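제목: Re: [menditdale-dev] 욕실 작업에서 솔 손잡이 파지점이 튀는 문제
보낸 사람: Roksolana Kushnir
받는 사람: menditdale-dev 메일링 리스트

안녕하세요, Roksolana입니다.

답이 늦었습니다. 로그를 전부 다시 돌려 보느라 시간이 걸렸습니다. 원래 메일을 인용하고 항목별로 답을 답니다.

> Brotex 인지 노드를 3월 브랜치로 올린 뒤로 욕실 작업의 파지
> 단계가 불안정합니다. 변기 솔 손잡이의 파지점이 프레임마다
> 손잡이 축을 따라 위아래로 움직이고, 플래너가 그때마다 궤적을
> 새로 요청합니다. 심할 때는 팔을 내린 대기 자세에서 출발하지
> 못하고 타임아웃으로 끝납니다.
>
> 궁금한 것은 세 가지입니다.
> 1) 파지점 추정이 흔들리는 것이 분할 마스크 때문인지, 깊이
> 때문인지
> 2) 재계획 조건을 느슨하게 해도 안전한지
> 3) 변기와 통을 충돌 물체로 어떻게 넣고 있는지
>
> 저희 쪽에서는 마스크 임계값만 바꿔 봤는데 차이가 없었습니다.
> 설정 파일은 Ivthorpe 저장소의 욕실 프로파일을 그대로 씁니다.

먼저 재현 조건입니다. 저희도 같은 욕실 프로파일을 썼고, 시작 자세는 팔을 아래로 늘어뜨린 대기 자세입니다. 솔은 변기 앞 바닥의 둥근 통에 비스듬히 기대어 두었습니다. 손잡이에는 연한 연두색의 울퉁불퉁한 것이 감겨 있고 그 아래쪽 끝은 흰색으로 감겨 있습니다. 이 두 부분의 경계가 뒤에 나오는 이야기와 관련이 있습니다.
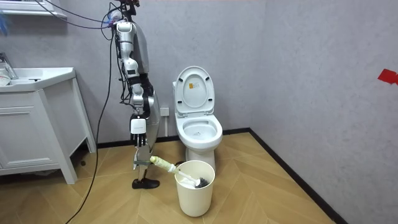

1. 파지점이 흔들리는 원인

마스크가 원인입니다. 깊이는 관련이 거의 없습니다. 로그에서 306프레임을 뽑아 마스크와 깊이를 따로 고정하고 다시 돌렸습니다. 깊이를 고정했을 때는 파지점이 그대로 튀었고, 마스크를 고정하니 멈췄습니다.

마스크를 프레임별로 보면 두 가지 상태를 오갑니다. 한 상태에서는 연두색 부분만 손잡이로 잡히고, 다른 상태에서는 그 아래 흰 부분과 가는 흰색 자루까지 한 덩어리로 잡힙니다. 파지점은 마스크의 주축을 구한 뒤 중간 지점으로 정하기 때문에, 자루가 포함되는 순간 통 쪽으로 내려갑니다. 흰 변기가 가까이 있고 통 안에도 구겨진 흰 물체가 있어서 자루의 경계가 잘 안 나뉘는 것도 한몫합니다. 임계값만 바꿔서 차이가 없었다는 것도 여기에 맞습니다. 두 상태 모두 신뢰도가 높게 나오므로 임계값으로는 걸러지지 않습니다.

고친 방법은 단순합니다. 주축은 마스크 전체로 구하고, 파지 구간은 굵기로 제한합니다. 축을 따라 폭을 재서 자루 폭보다 뚜렷하게 굵은 구간만 남기고 그 안에서 중간 지점을 잡습니다. 손잡이 표면이 고르지 않아 폭 값도 들쭉날쭉하므로 축 방향 이동 중앙값을 한 번 거칩니다. 설정 키는 아래와 같습니다.

grasp.axis_source: full_mask
grasp.segment_filter: width
grasp.width_smoothing: median

색으로 구간을 나누는 방법도 해 봤지만 넣지 않았습니다. 이 솔에서만 통하고, 다른 손잡이로 바꾸면 처음부터 다시 맞춰야 합니다.

2. 재계획 조건

지금 기본값은 파지점이 조금이라도 바뀌면 재계획입니다. 30mm까지는 기존 궤적을 유지하고 끝 구간만 보정하도록 바꿨습니다. 이 값은 축 방향에만 적용해야 합니다. 축에 수직인 방향은 손가락이 벌어지는 폭에 바로 걸리므로 기존 값을 그대로 두십시오. 한 변수로 묶여 있던 것을 둘로 나누었으니 예전 설정 파일을 쓰면 시작할 때 경고가 나옵니다. 경고가 나와도 동작은 예전과 같습니다.

한 가지 더 있습니다. 타임아웃은 플래너가 느려서 생긴 것이 아닙니다. 재계획 요청이 들어오면 이전 요청을 취소하는데, 취소가 끝났다는 응답을 기다리는 동안에도 타이머가 계속 돌고 있었습니다. Karpenko 스케줄러의 문제이고, 취소 대기 시간을 타이머에서 빼는 패치를 따로 올렸습니다. 이 패치만 적용해도 출발을 못 하는 증상은 크게 줄어듭니다. 다만 파지점은 여전히 튀므로 1번과 같이 적용하는 편이 낫습니다.

3. 충돌 물체

변기는 세 부분으로 나누어 넣습니다. 받침, 변기 테두리, 그리고 세워진 뚜껑과 시트입니다. 뚜껑은 올라간 상태와 내려간 상태를 별도 물체로 두고 인지 결과에 따라 하나만 켭니다. 예전처럼 전체를 직육면체 하나로 감싸면 변기 위 공간이 막혀서 솔을 통에서 꺼낸 뒤 갈 곳이 없습니다.

통은 속이 빈 원통으로 넣어야 합니다. 욕실 프로파일에는 속이 찬 원통으로 되어 있는데, 그러면 솔 머리가 처음부터 충돌 상태로 판정됩니다. 통 안의 구겨진 물체는 모델에 넣지 않습니다. 대신 솔을 들어 올리는 첫 구간에서 손목 속도를 제한합니다.

세면대도 확인해 주십시오. 저희 쪽 세면대는 다리가 있고 아래가 비어 있습니다. 프로파일에는 바닥까지 찬 상자로 들어 있어서 로봇이 왼쪽으로 물러나는 경로가 필요 이상으로 막힙니다. 상판과 몸통, 다리를 나누면 해결됩니다.

바닥으로 늘어진 케이블은 아직 모델에 없습니다. 지금은 발을 옮기지 않는 작업만 돌리므로 문제가 드러나지 않는데, 보행을 붙이기 전에 정리해야 합니다. 어깨 뒤에서 바닥까지 내려오는 케이블을 사슬 형태로 근사하는 코드가 있긴 하지만 계산이 무거워 제어 주기 안에 들어오지 않습니다. 가벼운 구현을 가지고 계신 분은 알려 주십시오.

4. 시험 결과

수정 전에는 35회 가운데 27회가 파지까지 갔습니다. 수정 후에는 같은 횟수를 돌려 모두 파지까지 갔습니다. 파지 이후의 동작은 집계에 넣지 않았습니다. 조명은 한 가지 조건이었고 솔의 위치만 통 안에서 조금씩 바꿨으니, 다른 욕실에서도 같은 결과가 나온다고 보지는 마십시오.

패치는 Ivthorpe 저장소의 bath-grasp-width 브랜치에 있습니다. 적용 순서는 스케줄러, 인지 노드, 프로파일입니다. 프로파일을 먼저 바꾸면 구버전 인지 노드가 새 키를 읽지 못하고 종료합니다.

직접 돌려 보신 분은 재생 로그와 설정 파일을 같이 올려 주십시오. 마스크 영상은 용량이 크니 리스트에 첨부하지 말고 저장소 이슈에 링크로 남겨 주시면 됩니다.

Roksolana Kushnir
Menditdale 인지·계획 담당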